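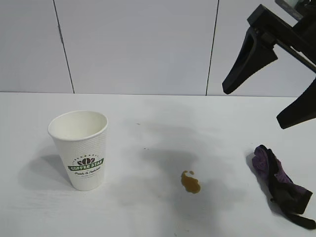

Zuweira Sulemana preguntó en la primera sesión de formación si el brazo podía quedarse solo recogiendo mesas después de comer, y Kobina Agbeko respondió que todavía no, que alguien tenía que seguir cerca de la parada. La pregunta se repite en casi todas las instalaciones, así que conviene leer este capítulo antes de asignar tareas al equipo.

Capítulo 4. Tarea de limpieza de mesa: vaso y derrame

4.1 Qué se puede esperar

El módulo Kpodo para el brazo Endura permite programar dos trabajos cortos sobre una mesa: levantar o retirar un vaso desechable y pasar un paño sobre un líquido derramado. Una persona hace las dos cosas en pocos segundos, casi sin mirar. El brazo las hace despacio, por separado, y necesita que la mesa esté preparada.

El estado actual de cada operación es el siguiente.

Coger un vaso de papel de pie: fiable con luz uniforme y mesa despejada.
Coger un vaso volcado: posible, con supervisión. Falla sobre todo cuando el vaso rueda al primer contacto.
Coger un paño arrugado: irregular. Depende mucho de cómo haya caído la tela.
Secar un derrame pequeño: aceptable si se permiten varias pasadas.
Comprobar que la mesa ha quedado limpia: lo hace el operador.

Nota. Las tareas de taller (recoger virutas, limpiar aceite, ordenar herramienta) no entran en este capítulo. En Plerncombe se probaron con el mismo módulo y el resultado fue peor que con las tareas de cocina, sobre todo por los reflejos del metal. Véase el capítulo 7.

4.2 Antes de empezar

1. Compruebe que el brazo está fijado a la base y que la parada de emergencia queda al alcance de la mano izquierda del operador. Si el operador es zurdo, pásela al otro lado y vuelva a probarla.

2. Retire de la mesa todo lo que no intervenga en la tarea. Teléfonos, llaves y cables sueltos son las causas más frecuentes de parada en los registros de Tadimmont.

3. Encienda la luz de trabajo y espere a que la lectura de exposición se estabilice en el panel. Las sombras de los propios dedos de la pinza cambian con la altura del brazo – es normal que el panel muestre avisos amarillos durante el calentamiento.

4. Abra la pinza del todo desde el menú Manual y vuelva a la posición de reposo.

Precaución. No use líquido caliente para las pruebas. Bastan unas gotas de café frío o de agua con colorante. El cuerpo del brazo no está protegido contra líquidos por encima de la muñeca.

Precaución. No coloque la mano entre los dedos de la pinza con el brazo alimentado, tampoco en modo pausa.

4.3 Colocación del vaso, el derrame y el paño

5. Deje el vaso en la mitad izquierda de la mesa. Para la tarea A (vaso de pie) apóyelo con la boca hacia arriba. Para la tarea B (vaso volcado) túmbelo de lado y suéltelo; espere a que deje de moverse antes de continuar.

6. Vierta el líquido a la derecha del vaso, con suficiente separación para que la pinza pueda bajar a por el vaso sin tocar el charco. El contorno da igual. Las gotas separadas de la mancha principal sí importan: el módulo a veces las deja fuera de la zona de barrido y habrá que incluirlas a mano en el paso 11.

7. Deje el paño a la derecha del derrame, suelto y arrugado. Si lo dobla, la tasa de acierto sube, pero la prueba deja de parecerse a lo que se encuentra en una cocina. Salamatu Addo recomienda hacer las primeras repeticiones con el paño doblado para que el operador aprenda los movimientos, y cambiar después.

Un paño oscuro sobre mesa blanca se segmenta bien. Un paño blanco no se debe usar con esta versión.

8. Seleccione la cámara de muñeca y confirme que el vaso y el derrame entran completos en la vista, con los dos dedos visibles en las esquinas inferiores. Si asoma el suelo por debajo del borde de la mesa no hay que corregir nada; el módulo recorta esa zona.

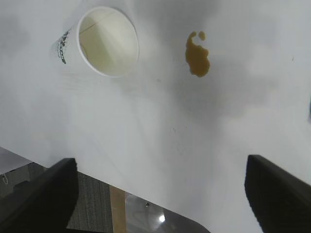 9. Pulse Reconocer. Aparecerán tres contornos de color en el panel si la tarea incluye el paño, o dos si no lo incluye. El paño puede quedar fuera de la vista de muñeca en esta posición; en ese caso el módulo lo toma de la cámara fija.

10. Revise los contornos. En un vaso blanco sobre mesa blanca el borde de la boca suele salir bien y la base sale mal. Si el contorno termina a mitad del vaso, arrastre el tirador hasta el fondo. El texto impreso en el lateral puede aparecer como objeto aparte: selecciónelo y pulse Unir.

11. Amplíe la zona de barrido hasta cubrir todas las gotas. Las motas oscuras de la mesa pueden confundirse con salpicaduras; bórrelas de la selección o limpie la mesa y repita el paso 9.

4.4 Ejecución

12. Ponga la velocidad en Baja. Pulse Iniciar y mantenga la otra mano sobre la parada durante todo el primer ciclo.

En la tarea B la pinza se acerca con los dedos abiertos y cierra sobre la pared del vaso. El papel cede. Con la fuerza de fábrica el vaso se deforma un poco y se puede levantar igual; con una fuerza menor se escapa. No existe un valor bueno para todos los vasos, y este es el punto en el que más se nota la distancia con una mano, que corrige el agarre mientras aprieta.

13. Cuando el vaso esté retirado, el brazo pasará al paño. Si la pinza cierra en vacío dos veces seguidas, el ciclo se detiene y pide ayuda. Mueva el paño con la mano solo después de pulsar Pausa y ver la luz fija.

14. El barrido se hace de fuera hacia dentro. Deje que termine aunque la mesa parezca seca.

Nota. Se puede invertir el orden y secar primero. Annatjie Motaung lo prefiere así en su instalación porque el vaso, al rodar, acababa a veces en el líquido. El orden se cambia en Tarea, Secuencia.

4.5 Cuándo dar por buena una repetición

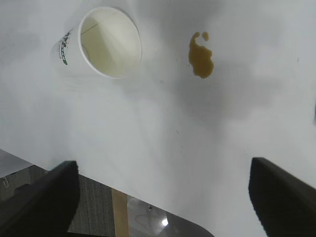 El criterio tiene que quedar fijado antes de la primera repetición y no cambiarse a mitad de la serie. Los valores que trae el módulo son tres: vaso fuera de la mesa, ninguna gota visible a simple vista y ninguna intervención del operador. Una repetición en la que se haya tocado el paño cuenta como asistida y se anota aparte.

En la serie de agosto, hecha con la tarea B y paño arrugado, se completaron 400 repeticiones. De ellas, 344 terminaron con el vaso fuera de la mesa, asistidas incluidas. Theophilus Ansah revisó los registros y encontró 13 casos en los que el paño arrastró líquido hasta una zona que estaba seca y el módulo los había marcado como correctos. Por eso la comprobación final sigue en manos de una persona.

Con esos números el equipo sirve para enseñar, para recoger datos y para probar variantes de una tarea. Para sustituir a quien limpia las mesas de un comedor, no. El tiempo de preparación de los pasos 1 a 11 es mayor que el de pasar una bayeta por toda la mesa, y no vemos que eso vaya a cambiar con la próxima versión.

4.6 Problemas frecuentes

El vaso rueda al tocarlo. Baje la altura de aproximación y haga que los dedos entren a la vez. Si sigue rodando, gire la muñeca hasta que los dedos queden a ambos lados del eje del vaso.

El módulo no ve el derrame. Suele ser un brillo sobre el líquido. Cambie el ángulo de la luz y vuelva a reconocer.

El módulo ve un derrame donde no lo hay. Sombra de los dedos o mancha vieja. Suba el brazo y repita.

La pinza coge la mesa junto con el paño. Detenga el ciclo. Revise el cero de altura (apartado 2.3) y compruebe las puntas de los dedos antes de seguir.

El paño sale de la pinza durante el barrido. Aumente la fuerza un punto. Si ya está al máximo, la tela es demasiado fina o está empapada.

4.7 Después de la sesión

15. Lleve el brazo a reposo y corte la alimentación.

16. Limpie las puntas de los dedos con un paño húmedo. El café seco reduce el agarre y no siempre se ve sobre el material negro.

17. Cambie el vaso si tiene pliegues. Un vaso ya aplastado se coge con más facilidad y falsea la serie.

18. Exporte el registro. El módulo guarda hasta 3000 ciclos y después sobrescribe los más antiguos sin avisar. En instalaciones con varios turnos lo más cómodo es exportar cada viernes.

Precaución. No guarde el paño mojado en la caja de accesorios.

Para cambiar el vaso de papel por tazas o vasos de cristal siga con el capítulo 5. La fuerza de cierre configurada aquí no es válida para vidrio.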